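Search this site Enter keywords Go
Home Showroom Jobs Contact

Wanted: someone who likes a clean showroom, Desto, Nernham

Hello! I'm Rodrigo Arrieta and I run Desto, a bathroom showroom on the Urquijo side of Nernham. I'm after a part-time cleaner for 30 hours a month, and the pay is 480 a month, paid on the last working day.

Most of the work is toilets, I'll say that straight away (display ones, so don't panic). The lids are big, white and glossy and they show every fingerprint, and then there's the floor, a grey marble pattern with white veins that hides dust beautifully until the sun comes in.

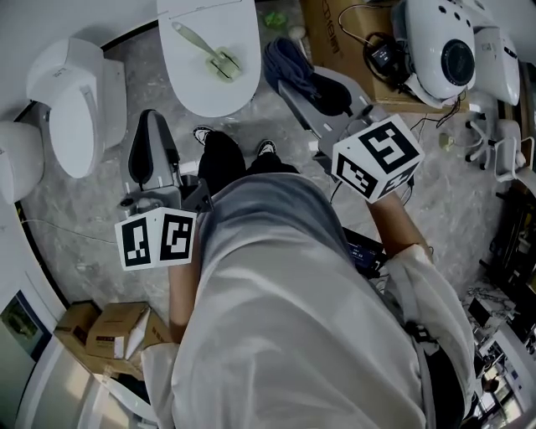 I like the lids wiped with a folded cloth and then gone over again with a dry one. A fair bit of it is done down on the floor, getting round the bases, so you'll want to be comfy sitting or kneeling. Trainers are fine, and so are old clothes. You'd have your own cloths and brushes, and please keep the dark cloths for the lids!

Mind the hinge end of the lid too, where there's a narrow seam that loves to collect fluff. A corner of cloth bunched up small does it nicely.

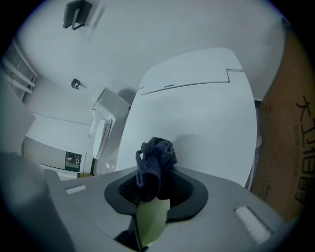
How to apply

Drop me a few lines by July 26, 2024, or pop in and ask for me. No CV needed, just tell me where you've cleaned before, even if it's only your mum's. We're 60 steps from the Wutomar bus stop, next door to the key cutter's. You'd start in October, mornings if you can manage them.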